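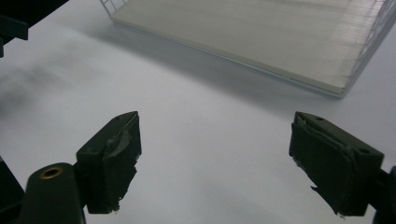
4. Demonstração com a garra de mão (dias de visita)

Este capítulo é para quem vai estar à mesa quando chegam as visitas. É a parte do dia de que as pessoas mais falam à saída, e percebe-se porquê: pegar na garra, fechar os dedos e sentir a peça a ficar presa é uma maravilha! Leia tudo uma vez antes da primeira sessão e deixe o manual aberto nesta página.

4.1 Preparar a mesa

1. Limpe o tampo branco com um pano seco. Migalhas e pó aparecem logo nas gravações.
2. Pouse o tabuleiro na metade do fundo, para o lado direito de quem segura a garra, com um canto virado para si.
3. Deixe livre o espaço à frente do tabuleiro. É aí que o visitante ensaia a aproximação.
4. Guarde as peças de treino na caixa Trovido, debaixo da mesa. Tire uma de cada vez.
5. Ligue o registo no portátil e confirme que a luz verde do programa Bilis está acesa.

Nota: se a sessão for na sala Benkirane, baixe o estore do lado da rua. Ao fim da tarde o reflexo no tampo é forte.

4.2 Verificar a garra

1. Abra os dedos até ao fim do curso e feche-os devagar, 10 vezes. O movimento deve ser igual do princípio ao fim.
2. Passe o polegar pelo revestimento interior de cada dedo. Um revestimento vincado ou com as pontas levantadas ainda serve para mostrar o gesto, mas não para peças lisas.
3. Se houver abas soltas que toquem na peça antes do dedo, troque o revestimento dos dois lados (ver 7.2). Nunca troque só um.
4. Anote a troca na folha da garra, com as suas iniciais.

CUIDADO: não puxe pelas abas com os dedos nem as corte com a garra fechada. Abra-a primeiro e pouse-a de lado.

4.3 Conduzir a demonstração

1. Receba grupos de até 33 pessoas, mas só 2 à mesa. Os outros seguem pelo ecrã.
2. Faça o gesto completo uma vez, sem falar. Depois repita e explique.
3. Passe a garra ao visitante com os dedos abertos e o punho virado para ele.
4. Peça-lhe que se aproxime do tabuleiro pela frente, devagar, e que pare antes de tocar no rebordo.
5. Deixe-o tentar! Falhar a primeira pega é normal e costuma render as melhores perguntas - a Neema Muriithi chega a pedir às crianças que falhem de propósito.
6. No fim, mostre no portátil o percurso que a mão fez.

Nota: em Rolcombe, o Othmane Cherkaoui começa pelo passo 6 com uma gravação antiga. Funciona muito bem com turmas do secundário.

CUIDADO: mantenha os dedos do visitante fora do espaço entre as duas pontas enquanto a garra fecha.

4.4 Arrumar

1. Pare o registo antes de pousar a garra.
2. Guarde-a aberta, sem peso sobre as pontas.
3. Entregue a folha ao Driss El Sherbiny.

Revisto em 13/03/2022.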